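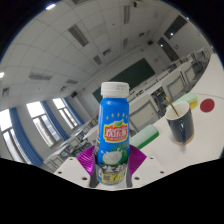
바이오의약품 위탁생산 공장 견학 메모 – Skevgate, 2월

돌아오는 기차에서 급히 정리. 오타는 나중에 고침.

오전 일정
집합 8시 반. 정문에서 방문증 받고 안전교육 15분. 휴대폰은 보관함. 그래서 생산동 안쪽 기록은 전부 손글씨임. 참가자 18명, 두 조로 나눔. 나는 뒷조. 앞조가 늦게 나와서 복도에서 한참 서 있었음.

Skevgate는 원래 저분자 합성 공장이었다고. 배양동은 나중에 붙인 건물이라 층높이가 안 맞는다. 연결 통로에 경사가 있고 카트 밀 때 조심하라는 말을 세 번 들음. 왜 처음부터 새로 안 지었냐고 누가 물었는데 답은 짧았다. 용수랑 폐수 설비가 이미 있어서. 이해됨.

배양동
유리창 너머로만 봄. 일회용 백 방식 배양기가 주력, 스테인리스는 한 줄만 남김. 세척 검증에 드는 시간을 줄이려고 바꿨다고 하는데 백 공급이 막히면 대책이 뭔지가 궁금했음. 안내해 준 Raed Hamdan 씨 말로는 공급처를 둘로 나눴고, 두 번째가 Trakholm. 다만 커넥터 규격이 달라서 현장에선 아직 불만이 있는 모양. 이런 얘기까지 해주는 건 고마웠다.

배치 하나에 걸리는 기간은 품목마다 차이가 커서 숫자를 안 준다. 대신 작년 배치 기록서 얘기. 평균 152쪽, 긴 건 210쪽. 아직 절반은 종이. 전자 기록으로 넘기는 시스템 이름이 Radu인데, 서명 단계에서 자꾸 멈춰서 교대 시간에 줄이 생긴다고. 어디나 똑같구나 싶었음.

정제 쪽은 수지 수명 관리가 핵심. 몇 번째 사용인지 컬럼마다 표로 붙여놨다. 우리 쪽은 엑셀 한 장인데... 돌아가서 얘기 꺼내볼 것.

점심
구내식당. 생선까스랑 미역국. 국이 짰음. 합성 출신이랑 배양 출신이 같은 테이블에서 수율 얘기를 하는데 서로 단위가 달라서 계속 되물음. 이게 제일 재밌었다.
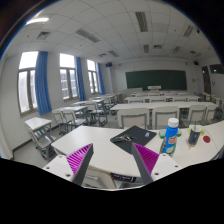 흰 책상 위 검은 매트와 열쇠, 옆에 파란 병

오후 – 강의랑 질의응답
Fiachra Corrigan 씨 발표. 제목이 길어서 못 적음. 요지는 바이오시밀러가 늘면서 위탁생산 계약이 짧아지고 있다는 것. 예전엔 품목 하나 오래 끌고 갔는데 지금은 라인을 자주 바꿔야 하고, 기술이전 문서가 그만큼 쌓인다. 장비보다 문서 볼 사람이 모자란다는 얘기. 공감.

Bredora 사례도 나옴. 세포주를 넘겨받았는데 배지 조건이 한 줄 빠져 있어서 첫 운전이 통째로 폐기됐다고. 빠진 게 pH 조절 순서였다나. 이후로 이전 점검표에 항목을 추가했고, 받는 쪽이 직접 소리내서 읽고 확인한다. 단순한데 효과 있었다고 함. 슬라이드는 배포 안 됨. 메일로 보내준다고 했는데 아직 안 옴.

질문 시간이 짧았다. 콜드체인 쪽 질문은 하나도 못 나옴. 나는 수지 교체 기준을 물었고, 횟수보다 압력 추이를 먼저 본다는 답. 기준값은 비공개.

적어둘 것
견학 신청은 총무팀 통해서만 됨. 개인 신청 불가.
갱의실이 좁다. 굽 있는 신발 신고 가면 고생함.
역에서 셔틀 있는데 오후 편은 한 번뿐. 놓치면 택시.
품질관리 실험실은 감사 준비 중이라 이번엔 빠졌음. 제일 보고 싶었던 곳인데 아쉽다.

다음 견학은 완제 충전 라인이라고 들었다. 날짜 미정. 가게 되면 또 올리겟습니다.

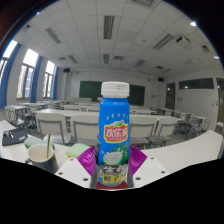
Raed Hamdan 씨는 글을 보고 한 가지를 바로잡아 주었다. Trakholm 커넥터는 어댑터를 쓰면 연결이 되고, 현장 불만은 규격 자체보다 어댑터 멸균 일정이 배양 일정과 안 맞는 데서 나온다고. 그리고 Radu 서명 문제는 야간조에서 특히 심한데 다음 업데이트 때 손본다고 한다. 본문은 그대로 두고 여기에만 덧붙임. 슬라이드는 다시 요청해 놓음.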